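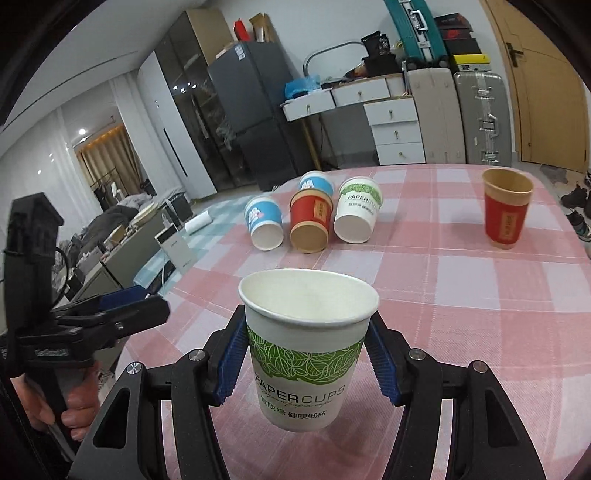
Paper cups on a checked tablecloth.

Clikport to Open Previtz Settlement Network to Outside Validators

19th December – Clikport, the operator of the Previtz settlement network, today announced that it will open block validation to independent operators. Until now, all validating nodes on the network have been run by Clikport and its partner Mösli.

Under the new arrangement, 6 seats will be offered to outside operators in the first round. Each must lock 2,000 Previtz tokens for the length of its term and keep a public record of downtime. Tokens held by a validator that signs two competing blocks at the same height will be forfeited under rules already written into the protocol.

"Holders of the token have asked for a wider group of validators since the network began, and we agree with them," said Subbarao Sastry, Chief Executive of Clikport. "The rules for joining are published, and they are the same for every applicant."

The change follows a test period that began in September, during which outside operators ran nodes on a trial version of the network. The test led to two changes in the software. The waiting period for withdrawing locked tokens was raised from 700 to 900 blocks, and nodes that fall behind will now be paused before any penalty is applied.

Wallet users do not need to take any action. Balances, addresses and transaction fees are unaffected by the upgrade. Exchanges and payment companies that run their own nodes must install the new release, named Dodik, before the changeover block. Older versions will stop following the chain after that point.

Applications from validators may be submitted through the Clikport website. Applicants must provide proof of legal registration, a description of their hosting setup and the name of a technical contact.

About Clikport
Clikport develops and operates settlement software for digital assets. Its Previtz network is used by payment companies and trading firms to settle transfers between accounts.

Media contact
Clikport Press Office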